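Codden Joint Sealant – Self-Levelling, Grey

Product group: Concrete and paving > Joints and sealing
Sold by: Wanska Paving Supplies

Codden is a one-part, self-levelling sealant for expansion and control joints in outdoor concrete. It is made for flat work such as forecourts, plazas, parking areas, driveways and wide footpaths. It pours from the cartridge or sausage, finds its own level and cures to a flexible rubber with a matte finish.

The grey is a mid grey. On older, weathered slabs it will read a little darker than the concrete. If you want a closer match on new pale concrete, order Codden Light, listed separately.

Where to use it
Horizontal joints only. On ramps and falls the sealant will run to the low end before it skins, so use Lindholm Non-Sag there and at the face of kerbs. The two products bond to each other once the first has cured.

Preparation
Rake out old filler and any weeds, then grind or wire-brush both faces of the joint. Blow out the dust. The concrete must be dry, and new slabs should be fully cured. Push Jistley backer rod into the joint to set the depth – choose a rod slightly wider than the gap. Close off the open ends with a short piece of rod or tape, otherwise you will lose sealant into the garden bed.

Application
Cut the nozzle to suit the joint and fill from the bottom up, moving steadily. Stop just below the surface of the slab so tyres and brooms don't catch it. At intersections, fill the long run first and work the cross joint into it while both are still wet. Don't pour if rain is forecast before the sealant has skinned.

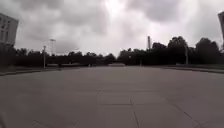 Large slabs move more than small ones, and the joints between them should be sized by whoever designed the pavement. As a guide, keep the sealant depth at half the joint width. Joints wider than the backer rod range need a different product, so ring us before ordering.

Keep foot traffic off for 2 days and vehicles off for 5. Allow longer in cold weather.

Pack and storage
Sausages are sold singly or in a carton of 13. Store upright, out of the sun. Opened packs don't keep.

Order code: 1933
Colour: Grey
Clean-up: mineral turps before cure, blade after
Delivery: metro and regional, or pick up from the trade counter

Page updated Thursday, April 18, 2019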